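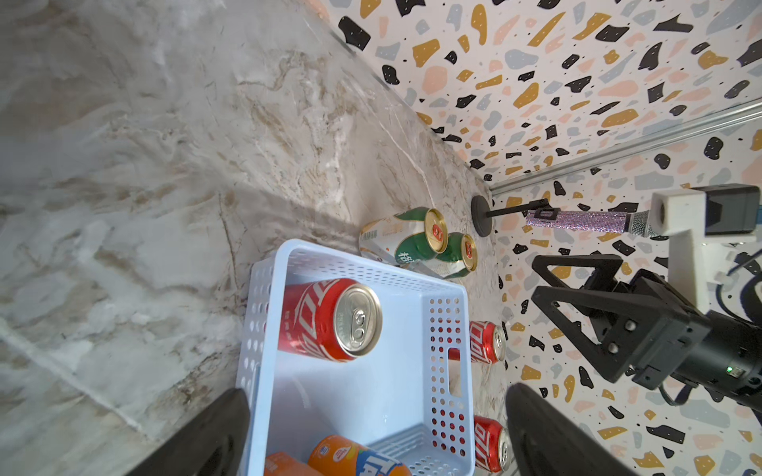 Two arms, one basket: planner keeps stopping above the rim

Posted in Morerar Help, Planning and Control, 2019-03-09

Carkeck
Hello all, and thank you in advance for your patience with a long post. I'm running Nyitrai on a pair of arms that put drinks cans into a plastic basket with holes in its sides. Either arm on its own behaves beautifully. As soon as I ask for both, the second one gets to a point above the rim and stops with "no path, code 1949". I've raised the sample limit to 2000 and it only takes longer to fail. Does anyone recognise this?

Bamo
Same here, gave up and used one arm.

tidy_joints
Oh, I do sympathise, I lost most of last April to this one! Have a look at how the basket is stored in your collision model. By default it goes in as a solid block, so the planner thinks the space inside is full. Swap it for a floor and four thin walls. Then check the padding, which was 28 mm on mine and far too generous with a second gripper close by. I brought it down gradually, at low speed, with my hand near the stop button.
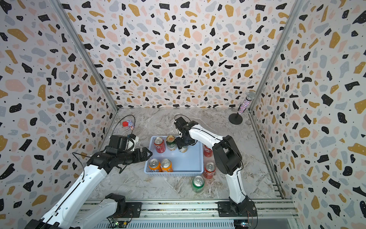

Should a can be added to the model while a gripper is holding it?
Attach it to the gripper link as soon as the grasp is confirmed, and detach it on release, so that both arms plan around it. In Nyitrai those are two separate calls, and it's very easy to forget the second.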